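Project diary, Ludley office, April
Entry by Ingvar Briem, motion planning group

The morning was given over to the planner regression that was reported against the last merge. I had hoped to close it before the midday call with Zerari. It is still open as I write, although the cause is now a good deal clearer than it was.

To restate the matter for those who read this diary later: the approach task asks the arm to bring its end section to the red box on the upright panel, starting from a rest pose. The planner is given a budget of 1000 iterations for each query. Under the old collision model, a solution was normally found well within that. Under the new one, the overnight run of 2116 queries returned 694 failures, all of them marked as "no path within budget". The number is too large to be put down to chance, and the failures do not fall evenly across the starting poses.

I replayed a number of the successful queries first, in order to be sure that the simulator itself was sound. The overhead view was the most useful for this purpose, as it allows the reach to be judged against both the panel and the white block at once.
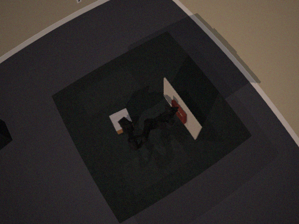 Overhead view during replay, with the end section at the left edge of the red box.

The replayed paths matched the logged joint values to the last digit we store. I am therefore content that neither the controller nor the replay tool is at fault, and I have told Zerari so in writing. They had suspected the time step, and asked that we halve it. I do not believe this would help, and it would double the length of the overnight run. I have agreed to try it once on a small set of queries so that the question may be put to rest.

The failing queries were another matter. Zistness, our scene checker, reported no overlap between any pair of bodies at the start of any of them. That is correct so far as it goes. The checker compares the shapes which are drawn, while the planner compares the simplified shapes it has been handed, and since the merge these are no longer made by the same code. When I wrote out the planner's own shapes to a file and measured them, the panel was found to be thicker than it should be. The safety margin had been applied once when the scene was loaded and a second time when the collision model was built – 2 cm in all, where the specification allows one.

A margin of that size is harmless over most of the workspace. Close to the panel it closes off the final part of the approach from several directions, and the planner spends its whole budget looking for a way round.

The second question concerned perception. The pose estimate for the panel is taken from a rendered camera view, and I wished to know whether the extra margin was hiding an error there as well. I moved the virtual camera to a low position and looked at the views one by one.
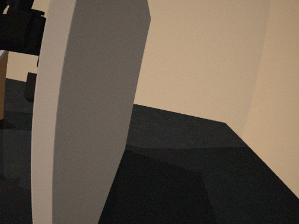
Low view across the dark surface. The grey panel runs out of view at top and bottom.

A view of this sort offers the estimator very little. The front face is smooth and has no texture, and with neither end in sight there is nothing to fix its height. The estimator nevertheless returned a pose with high confidence, which I consider a fault in its own right. It ought to report low confidence whenever fewer than three corners can be found, and the planner ought to hold its last accepted pose in that event. I have entered this as a separate item, as it should not delay the correction to the margin.

The change to the margin was made in the afternoon, in the loading code only. The collision model builder is used by other groups and should remain as it is until they have been consulted. A short run before I left showed the expected shapes in the output file. I have not yet looked at success rates, and would ask that none be quoted to Zerari until the full set has been repeated.

The review meeting will be moved to the morning for the duration of Ramadan, at the request of two members of the group. The room booking has been amended.

To be done next: repeat the overnight run with the corrected margin; the half time step trial; extend Zistness so that it reads the planner's shapes as well as the drawn ones; write up the confidence rule for the estimator.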